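Imprimer
Envoyer par e-mail

Le bras qui s'arrête ne dit pas pourquoi

Opinion, par Henryk Sowa

Je travaille depuis 4 ans avec des bras mobiles, presque toujours en simulation, et je voudrais défendre une idée peu populaire chez mes collègues : une panne dans le simulateur mérite le même rapport qu'une panne dans l'atelier. Je sais que cela paraît exagéré. Dans un simulateur, personne ne se coince les doigts, on relance et on oublie. C'est justement cet oubli qui me dérange.

En juillet, chez Tuteo, nous avons eu un incident de ce genre. La tâche était de prendre un petit objet posé sur le sol d'une cuisine. Le bras est descendu correctement, puis il a continué à descendre. La pince a poussé contre le plancher, le moteur physique a laissé monter l'effort, et l'articulation du poignet est partie d'un coup vers le côté. L'essai a été classé « échec de saisie », dans la même catégorie que les objets qui glissent. Il y en avait 20 dans cette catégorie ce matin-là.

Archana Bansal a relu les courbes pendant la pause de midi. Elle a vu que le seuil d'arrêt en effort avait été désactivé dans le fichier de configuration, sans doute pour accélérer une série précédente. Or ce fichier est copié, avec très peu de changements, vers le robot réel. La limite absente serait donc partie avec lui.

On m'a répondu que le robot réel possède sa propre protection dans le variateur. C'est vrai. Mais la protection du variateur est réglée pour sauver le moteur, elle n'est pas réglée pour sauver une main. Entre les deux valeurs il reste une marge assez large, et dans cette marge il peut arriver beaucoup de choses désagréables. Miłosz Wilczyńska, qui a écrit la première version du contrôleur, pense que je dramatise. Nous en avons discuté longtemps et nous ne sommes toujours pas d'accord.

Son argument le plus fort est le temps. Si chaque échec simulé demande un rapport, l'équipe n'écrira plus que des rapports. Je l'accepte en partie. Je propose donc de séparer les échecs en deux familles : ceux où la tâche n'est pas faite, et ceux où le robot a dépassé une limite d'effort, de vitesse ou d'espace. La première famille peut rester une statistique. La seconde doit être lue par une personne, avec un nom au bas de la page.

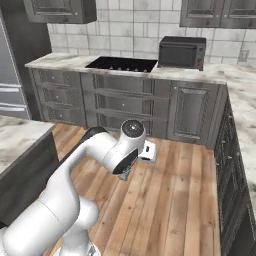

Temps de lecture : 3 minutes

Quand la pince pointe vers le plancher comme dans cette cuisine simulée, avec la petite boîte blanche au sol devant elle, l'image a l'air très calme. Elle ne contient aucune force, aucun seuil. C'est pourquoi je me méfie des revues d'essais faites seulement en regardant les vidéos — une pratique que j'ai suivie moi-même trop longtemps.

Bronisława Czerwiński a ajouté depuis une vérification simple : la série refuse de démarrer si une limite manque dans le fichier. Cela représente environ 2 heures de travail. Je regrette que nous ayons eu besoin d'un incident pour les trouver, et je regrette aussi que la vérification puisse être contournée par une option que tout le monde connaît déjà. J'ai demandé la suppression de cette option. La demande est encore ouverte.

Imprimer | Envoyer cet article par e-mail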